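Home List archives Threads Authors Subscribe Search
Search this list... Go
4 min read

Subject: Re: [gripper-users] finger stays partly closed after release
From: Rodel Galang
Date: 12 December 2022

Bautista wrote:

> We have one hand-held unit that no longer opens all the way. Squeeze,
> let go, and the finger comes back most of the distance and stops. It
> started after a long run of picking light items, mostly artificial
> plants and small packaging. The recorded width looks normal at the
> start of each take and then sits above zero-force position for the
> rest of it. Cleaned the outside, no change. Swapped the spring from
> the Tremeck kit, no change. Is it the encoder or is it mechanical?
> The same takes replay badly on the arm: it lets go late, and on two
> occasions it dragged the object back across the table with it.

Mechanical, in my opinion, with a second problem on the logging side that makes it look like the encoder. We had the same fault in May and it cost us a good part of a data set before we understood it, so I will give the long version.

Our unit is the gray housing with the pointed finger and the rubber-lined sockets either side of the base. The symptom was the same as yours. The return stroke was incomplete, and by an amount that varied from one squeeze to the next. We also replaced the spring first. The new one helped for an afternoon.

The cause was the lining. On ours the rubber in one socket had lifted along its inner lip and was rolling under the base of the finger on the closing stroke. On opening, the finger rode up on the fold and stopped there. With the finger fully closed the fold is hidden, and with the housing held upright on the bench the rubber tends to drop back to where it belongs. We inspected the unit twice in that position and passed it both times. The fold only shows if you hold the unit at its working angle, squeeze slowly, and look into the socket as the finger comes back. A flashlight helps. A feeler gauge does not, it pushes the rubber flat.

Light items make it worse. Operators close further on a thin stem than on a box, and the last part of the travel is where the lip gets caught. Our logs showed the same thing: nearly all of the bad takes were on foliage or thin card.

Now the logging. The recorder in the Cevis build takes the first stable width reading after power-on as the open position. If the unit is powered up with the finger already hung up on the lining, the offset is stored as zero and every width in that session is short by that amount. If it hangs up later, you get what you describe, a normal start and then a raised floor. Both kinds were mixed together in our set. We went through 2000 takes and found 79 where the open width at the end differed from the open width at the start by more than the tolerance. Those were easy. The ones with a bad zero from the first frame had to be found by eye, by comparing the finger position in the video against the logged width, and I am not confident we found them all.

On the arm side, late release is what I would expect. The policy learns that "open" is a partly closed width and commands that. The object stays in contact during the retreat and comes along. In our case it pulled a tray off the Wostlow fixture and into the guard. The arm stopped on its force limit as it should. No injury and no damage to the arm, but the release width was not being checked before retreat, and it should have been. We have since added that check. If measured opening is below the commanded opening after the settle time, the arm holds and raises a fault. I would put that in before you replay anything else, whatever you find in the gripper.

What we did to the unit:

1. Powered off and removed the finger.
2. Peeled back the lifted section of lining, cleaned both faces with isopropyl alcohol, let them dry overnight.
3. Rebonded with a flexible contact adhesive. Do not use cyanoacrylate. It goes brittle and the edge lifts again.
4. Trimmed the inner lip so it sits slightly below the edge of the socket.
5. Refitted the original spring, which had nothing wrong with it.
6. Cycled it by hand 2000 times over two days, reading the open width at intervals.

The reading at the end was within the noise of the reading at the beginning. The other socket was sound but we trimmed it as well.

We also changed the start procedure. The operator now opens the finger by hand against the stop before power-on, and the recorder refuses to start if the stored zero differs from the bench value for that serial number. I can send the patch. It is short and applies to the Cevis recorder without other changes, although the bench values have to be entered by hand for each unit.

Two questions for Bautista. Does the stopping point move if you tilt the unit onto its side? If it does, that points to the lining. And do you still have the raw width logs from before the spring was changed? I would like to compare the step size with ours.

Rodel
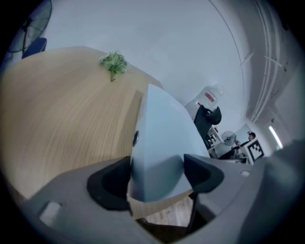

Hand-held unit over the table, foliage item near the far edge.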